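3 安装与首次使用

本章适用于 Zurkon 1705 家用电子缝纫机，包括带加长台和不带加长台的两种配置。如果您购买的是带加长台的配置，请同时阅读 3.3 节；不带加长台的用户可以跳过该节。各部件的名称和位置见第2章。

3.1 开箱与检查

1. 将纸箱正面朝上放在地面上，割开封箱胶带。刀片不要插入过深，附件盒就在上层泡沫的下面。
2. 取出上层泡沫、附件盒、脚踏控制器和电源线。
3. 一只手握住机器顶部的提手，另一只手托住底座，将机器竖直提出。不要提拉手轮、压脚杆或线架。
4. 撕下机头、针板盖和显示屏上的保护胶带。显示屏表面的薄膜可以保留，也可以撕去。
5. 抬起压脚，取出压脚下方的运输垫片。
6. 对照装箱清单核对附件。

附件盒内应有：通用压脚（已装在机器上）、拉链压脚、锁眼压脚、暗缝压脚、钉扣压脚、梭芯四个（其中一个已装入梭床）、机针一包、大小线轴压盖各一个、拆线器、毛刷、针板螺丝刀、备用线轴杆、毛毡垫。锁眼压脚较长，有些用户会把它误认为备件导轨，请勿丢弃。

注：请保留纸箱和泡沫。机器送修时如使用其他包装，运输途中造成的损坏不在保修范围内。

如果附件缺失，请在一个月内与销售商联系，并提供底座标签上的序列号。序列号也印在纸箱侧面。

3.2 放置机器

1. 选择平整、稳固的台面。折叠桌和带滚轮的桌子在高速缝纫时容易晃动，不建议使用。
2. 机器的四个橡胶脚都必须落在台面上。如有一个悬空，转动该橡胶脚调整高度。
3. 手轮一侧至少留出一掌宽的空间，便于转动手轮和插拔插头。
4. 机器后方不要靠墙，缝制大件时布料需要从后方移出。

注意：不要在机器下方铺桌布。桌布会随振动移动，也会堵住底座的通风孔。玻璃台面上可以铺一块防滑垫，大小以不超出底座为宜。

避免将机器放在阳光直射、暖气片旁或潮湿的地方。从寒冷处搬入室内的机器，应静置到与室温一致后再通电。

座椅高度以前臂放平时与针板基本齐平为准。灯光最好来自左前方。机头照明灯只照亮针的周围，不能代替室内照明。

3.3 安装加长台（部分配置）

1. 向左拉出附件盒式小台板。
2. 翻开加长台底面的四条支腿，听到“咔嗒”声即为到位。
3. 将加长台沿机器自由臂向右推入，直至两侧定位销插入机身上的孔。
4. 用手掌在接缝处来回抚摸，检查高低差。如加长台偏低，逆时针旋转支腿末端；如偏高，顺时针旋转。
5. 四条支腿都接触台面后，轻压台板四角，应无翘动。

加长台上不要放置熨斗或装有液体的杯子。移动机器前必须先卸下加长台，单独搬运。

Gurkier 出品的旧款加长台与本机孔位不同，外形虽然接近，强行推入会顶坏定位孔。区分方法是看底面的支腿：旧款支腿为圆形截面，本机专用款为方形截面。

3.4 安装和更换机针

警告：更换机针前必须关闭电源开关。操作时脚不要放在脚踏控制器上。

1. 向身体方向转动手轮，使针杆升到最高位置。
2. 放下压脚。在针板上垫一张纸，防止机针掉入针孔。
3. 用左手捏住机针，右手用螺丝刀松开针夹螺丝。松半圈到一圈即可，不要完全旋出。
4. 向下取出旧针。
5. 将新针的扁平面朝向机器后方，向上推到顶。
6. 保持向上推的力，拧紧针夹螺丝。
7. 慢慢转动手轮一周，确认机针没有碰到针板或压脚。

检查机针是否弯曲的方法：将扁平面放在平整的硬面上，比如针板或一小块玻璃，从侧面看针尖与平面之间的缝隙。缝隙从头到尾一致的针可以继续使用，不一致的应丢弃。

机针与布料的搭配如下。

薄纱、真丝、细棉布：细针，配细线。
一般棉布、亚麻、床单布：中号针，配普通涤纶线。
牛仔布、帆布、窗帘布：粗针，配粗涤纶线。
针织布、弹力布：圆头针，配普通涤纶线。
人造革：皮革针，针距适当调大。

随机附送的一包针以中号针为主，另有一枚圆头针，针柄上有颜色标记。用过一件大件作品后，建议换新针。跳针、断线、布面被勾出线头，先换针再做其他检查，多数情况到这一步就能解决。

3.5 连接脚踏控制器

1. 确认电源开关处于“O”位置。
2. 将脚踏控制器的圆插头插入机器右侧下方的插孔。插头上的箭头应朝上。
3. 将脚踏控制器放在地面上，导线从桌子后方垂下，不要从身前绕过。
4. 脚跟着地，用前脚掌试踩踏板，确认踏板能自由回弹。

脚踏控制器的底部有防滑条。在地毯上使用时防滑条不起作用，可以在下面垫一块木板。地毯绒毛和线头进入踏板缝隙后，可能导致踏板不回弹，请定期用毛刷清理。

注意：只能使用本机附带的脚踏控制器。Krajčí 系列机器的脚踏控制器插头形状相同，但接线不同，插入后机器会以最高速度转动。

如果更习惯用手控制，可以不接脚踏控制器，直接使用机头正面的启动/停止按钮。两者不能同时使用。接入脚踏控制器后，启动/停止按钮自动失效，但倒缝按钮和针位按钮仍然有效。

3.6 连接电源

1. 核对底座标签上的电压与您家中的电压是否一致。
2. 将电源线的机器端插入机身右侧的电源插孔，推到底。
3. 将另一端插入墙壁插座或合格的插线板。
4. 打开电源开关。机头灯亮，显示屏先显示机型，随后显示直线缝图案。

使用插线板时，应将插线板放在桌面后部或固定在桌腿上，不要放在脚踏控制器旁边。熨斗和缝纫机同时工作时，请分别接在不同的墙壁插座上。插线板的导线不要卷成一团使用，也不要再串接另一个插线板。

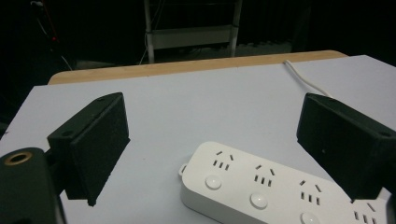 雷雨天气、长时间离开房间以及清洁机器之前，都应关闭电源开关并拔下插头。拔插头时握住插头本体，不要拉扯导线。

警告：电源线外皮破损、插头发热或有焦味时，立即停止使用。电源线必须由维修网点更换，不得用胶布包缠后继续使用。

首次通电后，显示屏会要求选择语言。按“＋”“－”键移动光标，按“OK”键确认。选错语言时，关闭电源，按住“OK”键再打开电源，即可回到语言选择界面。

3.7 绕梭芯线

1. 将线轴套在线轴杆上，线头从线轴下方向前引出。
2. 装上线轴压盖。压盖直径应略大于线轴，否则线会挂在线轴边缘的缺口上。
3. 将线绕过机器顶部的绕线张力盘，用双手拉一下，确认线已嵌入盘片之间。
4. 将线头由内向外穿过梭芯上的小孔，留出一指长。
5. 将梭芯套在绕线轴上，向右推绕线轴。显示屏上出现梭芯标志。
6. 捏住线头，轻踩踏板或按启动/停止按钮，绕几圈后停下，紧贴小孔剪去线头。
7. 继续绕线。梭芯绕满后，机器自动停止。
8. 将绕线轴推回左侧，取下梭芯，剪断线。

绕好的梭芯线应当紧实、平整，用指甲按压时没有明显凹陷。如果一头高一头低，说明线没有进入张力盘，请拆掉重绕。不要在剩有旧线的梭芯上叠绕新线。

注：绕线轴位于右侧时，针杆不动。如果绕线结束后踩踏板针杆仍不动，检查绕线轴是否已推回左侧。

梭芯请使用本机专用的透明塑料梭芯。金属梭芯以及较高的塑料梭芯会卡在梭床内，梭芯高度可以与附件盒中的梭芯并排比较。

3.8 装入梭芯

1. 将机针升到最高位置，抬起压脚，关闭电源。
2. 向右拨动卡扣，取下透明梭床盖。
3. 拿住梭芯，使线从左侧垂下，形状像字母“P”。
4. 将梭芯放入梭床，用一根手指轻按住。
5. 将线拉入前方的缺口，再向左沿导槽拉到末端，用末端的刀片切断。
6. 盖回梭床盖，先对准左侧，再按下右侧。

梭芯放反是最常见的错误。放反以后机器仍能缝纫，但布料反面的线迹松散，或者正面出现一个个小圈。拉动线头时，正确放置的梭芯应逆时针转动。

3.9 穿面线

穿面线时压脚必须抬起。压脚放下时，张力盘处于夹紧状态，线进不去，缝出的反面会结成一团。

1. 打开电源，按针位按钮使机针升到最高处，然后关闭电源。
2. 抬起压脚。
3. 将线轴套上线轴杆，装好压盖。
4. 将线拉过机器顶部的导线钩 1。
5. 沿右侧槽向下拉，到达底部后绕过导线板 2。
6. 沿左侧槽向上拉，由右向左挂入挑线杆 3。看不到挑线杆时，转动手轮使它露出。
7. 再沿左侧槽向下，挂入针杆导线钩 4。
8. 由前向后穿过针眼，拉出一掌长的线。

使用自动穿线器时，第 8 步改为：放下压脚，将线挂在穿线器左侧的钩上，把拨杆压到底，将线向右带入穿线钩前方，再缓慢松开拨杆。针眼后方会出现一个线圈，用拆线器或指尖把它拉出来。

自动穿线器不适用于最细的机针、双针和粗装饰线。拨杆压不到底时不要用力，多数是机针没有升到最高位置。

检查方法：穿好线后，压脚抬起时拉线，应感觉很轻；放下压脚再拉，应有明显阻力，针杆会略微弯曲。如果两次感觉相同，请从第 2 步重新穿线。

3.10 引出底线

1. 左手轻轻捏住面线线头。
2. 右手向身体方向转动手轮一周，使针下降后再升到最高处。
3. 轻拉面线，底线会从针孔中带出一个线圈。
4. 用拆线器把线圈挑开，拉出底线线头。
5. 将两根线头从压脚下方一起拉向后方，长度约一掌。

手轮始终朝身体方向转动。反向转动可能使线缠在梭床内。

3.11 选择线迹

本机共有 31 种线迹，编号印在机头盖内侧。按“＋”“－”键选择编号，显示屏同时显示推荐的压脚代号。

开机默认的是中针位直线缝。锁眼线迹从编号 18 开始，选择这些线迹时必须装上锁眼压脚，并将锁眼拨杆拉到底。拨杆没有拉下时，机器不会启动。

改变线迹之前先停机，并把针升到最高处。针在布料中时切换到宽幅线迹，可能撞断机针。

针距和针幅可以在推荐值的基础上调节。每次开机后，机器恢复为推荐值。如需保留自己的设置，调节好以后按住“OK”键，直到听见两声提示音。恢复出厂值的方法见第6章。

3.12 试缝

每次更换布料、机针或线之后，都应先在同样的布料上试缝。试缝布要折成双层，宽度比手掌大一些，太窄的布条会被送布牙带进针孔。

1. 选择直线缝，装上通用压脚。
2. 将布料放在压脚下，布边对准针板上的刻度线。
3. 放下压脚。
4. 转动手轮，使针扎入布料。
5. 将速度滑杆推到中间位置，轻踩踏板。
6. 双手平放在布料两侧引导方向，不要推，也不要拉。
7. 缝几针后按倒缝按钮，倒缝三四针，再向前缝。
8. 缝到末端后同样倒缝，停机，升针，抬起压脚。
9. 将布料向左后方拉出，用机头左侧的切线器切断两根线。

警告：缝纫时手指不要进入压脚前方的红线以内。缝过大头针可能折断机针，断针会飞出。请在缝到大头针之前将其取下。

3.13 调节面线张力

试缝后翻看布料两面。面线与底线在两层布料中间交织，正反两面看起来一样，为合适。

正面能看到底线的小点，说明面线过紧，将张力旋钮调向较小的数字。反面能看到面线的小点，说明面线过松，将旋钮调向较大的数字。每次只调半格，再缝一段比较。

为便于观察，试缝时可以面线用深色，底线用浅色，两者粗细必须相同。旋钮标有“自动”的位置适合大多数棉布和涤纶线，缝薄纱或人造革时才需要离开这个位置。

反面出现大团的线圈，一般不属于张力问题，请按 3.9 节重新穿线。梭床上的小螺丝用于调节底线张力，出厂时已经设定，请不要转动。

3.14 首次使用后的清洁

新机器的梭床内有少量润滑油。首次缝制请使用深色或不重要的布料，缝完后在废布上再缝一段，直到没有油迹。

1. 关闭电源，拔下插头。
2. 取下机针和压脚。
3. 取下梭床盖和梭芯。
4. 用螺丝刀松开针板上的两颗螺丝，取下针板。
5. 用毛刷清除送布牙和梭床内的线头。不要用嘴吹，也不要用压缩空气，线头会被吹进机身深处。
6. 取出内梭，用干软布擦净。
7. 放回内梭，使内梭上的标记与机身上的标记对齐。
8. 装回针板，拧紧螺丝，再装回其他部件。

本机不需要用户加油。缝制绒布、毛巾布或铺棉以后，应当天清洁。外壳用拧干的湿布擦拭，不要使用酒精或稀释剂。

3.15 常见提示与处理

显示“抬起压脚”：选择了需要抬起压脚才能进行的操作。抬起压脚后提示自动消失。

显示“拨杆”：锁眼拨杆的位置与所选线迹不符。缝锁眼时拉下，缝其他线迹时推回。

显示 E86：主轴被卡住，电机已停止。关闭电源，取下布料和梭芯，清除缠线，用手转动手轮，确认转动顺畅后再开机。布料取不下来时，从压脚下方剪断线，不要硬拉。重复出现 E86，请送修。

机器不启动，显示屏亮：检查脚踏控制器插头是否插到底，绕线轴是否在左侧。

机器不启动，显示屏不亮：检查电源开关、电源线两端和插线板开关，再用台灯试一下同一个插座。

声音突然变大：停机，换针，清洁梭床。仍有异响时不要继续使用。

布料不前进：检查机身后方的送布牙拨杆是否处于降下位置，针距是否为零。升起送布牙以后，须转动手轮一周，送布牙才会回到工作位置。

3.16 收存与搬运

1. 升起机针，在压脚下放一小块棉布，放下压脚。
2. 关闭电源，拔下插头，取下脚踏控制器。
3. 导线松散地绕成圈，不要紧缠在机身上。
4. 卸下加长台，装回小台板。
5. 罩上防尘罩。Mustico 硬壳罩需要先放倒线轴杆才能扣合。

搬运时握住提手，保持机器直立。放在汽车里运输时，将机器放在座椅前方的地板上，四周用毛毯塞紧。

长期不用的机器，每隔几个月应通电一次，低速空转片刻，空转前取下面线和梭芯，并抬起压脚。

送修时请附上脚踏控制器、电源线，以及一块缝有问题线迹的布样，并在布样上标明所用的线迹编号和线的种类。维修网点名单见封底。

本章文字：Kenza Ghoneim
技术校对：Haruto Mizuno、Karim Belhaj

下接第4章 基本缝纫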